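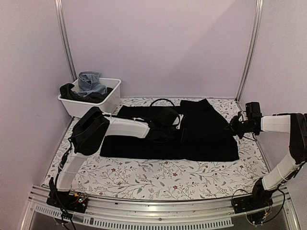 服のたたみ方について、メールでよくいただく質問をまとめました。私はもともと片づけが大の苦手で、たたみ直しばかりしていた人間です(笑)。いちばん多いのが黒い服の話で、黒は影が見えにくくて、しわも縫い目もどこにあるのか分からなくなるんですよね。だから私は、つる草と小さな赤い花の柄が入った白い布を敷いた上に黒い服を広げます。輪郭がくっきりして、平らになったところと、まだくしゃっとしているところの差がすぐ分かるんです!

どこからたたみ始めればいいですか?
私は裾からです。先に裾側をまっすぐな帯みたいに整えておくと、上半分がもたついていても後から追いつけます。袖は最後でもかまいません。

前と後ろが分からなくなります。
タグを探してください。黒い服でも白いタグなら目に入りやすいので、私はまずそこを見て向きを決めています。タグを切ってしまう派の方は、襟の内側に糸で印をひと針どうぞ。

ジャケットも引き出しに入れていい?
薄手なら入れています。肩パッド入りのものは、私はあきらめてハンガーです。無理にたたんだ一着が、日曜の朝にひどい形で出てきたことがあって……。

下に敷く布は何でもいいですか?
毛羽の出ないものなら何でも。タオルだけはやめたほうがいいです、黒い服が白いほこりだらけになります。私は使い古しのテーブルクロスです。

一度に何着くらいたたみますか?
8着でひと休みします。それ以上やると後半が雑になるので(性格です)。

Pralleoの収納ケースにはどう入れていますか?
立てて入れています。たたんだ「わ」を上にすると取り出しやすいですよ。Zinash Sisayさんから「黒ばかりで見分けがつかない」とご相談をいただきましたが、うちでは上の縁に小さなマスキングテープを貼っています。長く貼りっぱなしにすると跡が残ることがあるので、衣替えのときに貼り替えてくださいね。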